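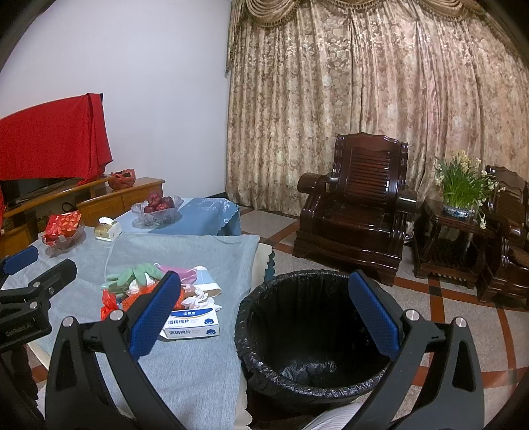 Teaching Tidying by Hand: Interim Report, July
Jomar Yap, supervised by Reinhold Rieger

1. What we set out to do

The proposal promised a robot that clears a table. This report covers the part where I clear the table, many times, holding a pair of grippers, so that a robot might one day be spared the embarrassment of learning from scratch.

2. Collecting demonstrations

The task is to move rubbish from a cloth-covered table into a lined bin: masks, gloves, crumpled tissue, netting, a wrapper. I recorded 99 demonstrations and kept 90. In the other 9 I dropped something and said a word the microphone also kept.

Tissue was easy. Netting was not – it catches on one fingertip and follows you home. Gloves went better when pinched at the cuff, a habit I picked up by the second afternoon and which the early runs therefore lack. Reinhold calls this "demonstrator drift". I call it learning, but he marks the report.

3. Problems so far

Opening the jaws too early over the bin was my most common fault. I have left a few of those in, labelled, as the policy should see a recovery or two. Training on the Orberg machine starts once the labels are checked.

Britley Robotics Project Reports | Contact the project office | Back to top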